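Wood grain

Wood grain is the direction, pattern and texture of the fibres in a piece of timber. The word covers several things at once, and that is part of the fun: a joiner may mean which way the fibres run, a furniture buyer the lines on the surface, and a carver how the wood behaves under a blade.

Origin

Most of the lines come from growth rings. In cooler climates a tree puts on pale, fast-grown earlywood in spring and denser, darker latewood later in the season, often from August onwards. Cut across the trunk and the rings show as circles; cut along it and they become stripes, waves or tall pointed arches, all from the very same tree!

Effect of sawing

Plain-sawn boards are cut straight through the log and give the arched pattern known as cathedral grain. Quarter-sawn boards meet the rings nearly at right angles, so their lines are straight and close together. They also tend to stay flatter as the air turns damp or dry.

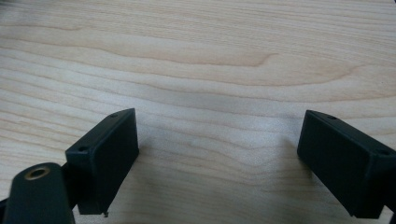 Rift-sawn timber falls between the two and wastes more of the log, but its even stripes suit table legs wonderfully well, as they look much alike on every side.

Figure

Figure is the name for the more showy effects, such as the ripples of fiddleback maple or the silvery flecks of quartered oak. The Ostthorpe timber collection, catalogued by Mieke Prins, holds 889 samples, of which 111 are figured maples. Its handling drawers reopened in November 2018, and visitors may tilt the pieces to watch the ripples move with the light.

See also: Growth ring; Knot; Veneer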